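Zwei Kamerapositionen über der Küchentheke vergleichen

Veröffentlicht am 2018-01-22 in Anleitungen, Esiment Werkstatt

In dieser Anleitung erkläre ich, wie man zwei Positionen für eine Deckenkamera vergleicht, bevor man den Roboterarm die ersten Griffe machen lässt. Ich gehe davon aus, dass der Arm schon montiert ist und dass die Steuerung (bei mir Vusosia) die Gelenkwinkel richtig anzeigt. Wer noch kalibrieren muss, liest bitte zuerst den Teil über die Handkalibrierung.

Was man braucht

– eine Kamera mit fester Brennweite, kein Autofokus
– eine Halterung, die man verschieben und wieder festklemmen kann (ich benutze die Schiene von Holst)
– die Software Closham für die Aufnahme
– Klebeband und einen Stift
– einen Arbeitsplatz, an dem während des Vergleichs nichts verschoben wird

Schritt 1: Den Arbeitsplatz einrichten

Stellen Sie die Gegenstände so auf, wie sie später auch stehen sollen. Ein leerer Tisch hilft bei dieser Prüfung nicht viel. Wichtig sind glänzende Flächen, durchsichtige Behälter und Dinge, die übereinander stehen. Ein offener Schubladenkasten ist auch nützlich, weil man von oben gut erkennt, ob die Kamera den Inhalt noch sieht oder nur die Kante.

Schritt 2: Erste Position festlegen

Klemmen Sie die Kamera fest und markieren Sie die Stelle auf der Schiene mit Klebeband. Schalten Sie die automatische Belichtung aus. Ich stelle die Belichtungszeit in Closham auf 8 Millisekunden und den Weißabgleich auf einen festen Wert. Danach nehme ich 200 Bilder auf, ohne den Arm zu bewegen. An diesen Bildern sieht man das Rauschen und auch, ob die Halterung schwingt.

Schritt 3: Den Arm ins Bild fahren

Fahren Sie den Arm langsam in vier verschiedene Stellungen über der Arbeitsfläche. In jeder Stellung warten Sie, bis er ganz ruhig ist, und speichern Bild und Gelenkwinkel unter dem gleichen Namen. Achten Sie auf die Kabel. Eine Kabelschleife, die über dem Arbeitsbereich liegt, wird von der Objekterkennung gerne als Rand von einem Gegenstand verstanden. Bei meinem ersten Versuch habe ich das zu spät bemerkt und musste alles noch einmal aufnehmen.

Schritt 4: Zweite Position

Verschieben Sie die Kamera auf der Schiene um 4 Zentimeter und wiederholen Sie die Schritte 2 und 3 mit den gleichen Stellungen. Bitte nichts auf der Theke anfassen, auch nicht die Sachen am Rand.

Schritt 5: Vergleichen

Öffnen Sie beide Serien nebeneinander. Ich prüfe immer diese Punkte:

Ist das Handgelenk vom Arm in jeder Stellung ganz zu sehen? Bei unserem Arm ist das leuchtende blaue Licht in der Mitte ein guter Bezugspunkt, man findet es auch mit einem einfachen Farbfilter.

Welche Gegenstände werden vom Bildrand abgeschnitten? Für Dinge, die der Arm greifen soll, ist das ein Ausschlusskriterium. Eine Küchenrolle in der Ecke darf ruhig halb fehlen.

Was verdeckt der Arm? Das Schneidebrett ist hier der schwierige Fall, denn der Arm und seine Kabel liegen leicht darüber.

Gibt es Reflexe auf Metall oder Glas? Dann hilft manchmal schon eine kleine Drehung der Kamera. 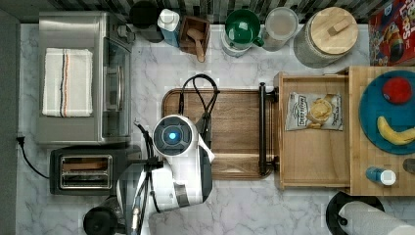
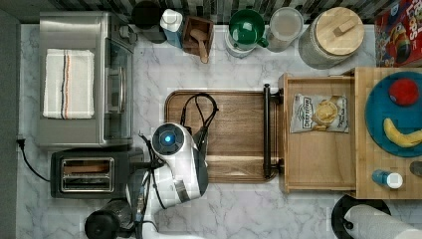

Theke von oben mit Arm, Schneidebrett und offener Schublade. Auf beiden Aufnahmen läuft eine Kabelschleife zum Brett.

Schritt 6: Entscheidung und Ablage

Notieren Sie die gewählte Position in der Projektdatei, zusammen mit Belichtung und Weißabgleich. Die Bilder der anderen Position lösche ich nicht sofort. Bei einer Auflösung von 2000 Pixeln in der Breite brauchen sie nicht viel Platz, und man kann später mit ihnen die Erkennung testen.

Wenn beide Positionen gleich gut sind, nehmen Sie die, bei der man die Halterung leichter erreicht. Der Teil über den Vergleich der Greifer folgt im März.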